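Wollbridge lab visit - quick notes

Back from the Drornuvus open day, typing this on the train so excuse the mess. Got in at 9, coffee, badge, straight upstairs. Kiyoshi Nomura did the intro. Short talk, good one.

The idea - instead of teaching the arm one task at a time, they record people driving it through lots of small kitchen jobs, then train one model on the lot. 3,854 recordings so far. The part I went for was the relabeling: every recording gets cut into short pieces and each peice gets its own plain sentence. Same data, more to learn from. They held back 139 layouts for testing, none of them seen in training.

Asked about failures. Mostly grasping, Nomura said. Thin things are worst, and a run can take up to 6 tries before they call it.

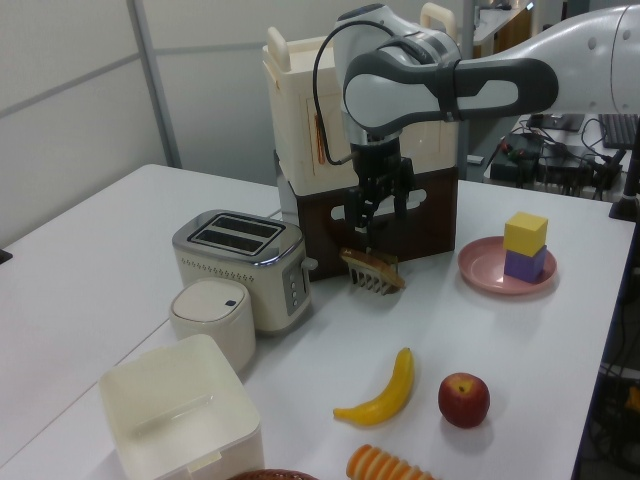 My own interest is how they pick the objects, as we have the same argument at our place every May. Theirs are toys, and they leave extras out on purpose so the model has to read the sentence. Toast in the gripper, toy toaster over to the left, but also a banana, an apple and a pink plate with two cubes on it. We only ever put out what the task needs, wich now looks like a mistake.

Stayed for 3 demos, missed lunch. Slides are coming by email.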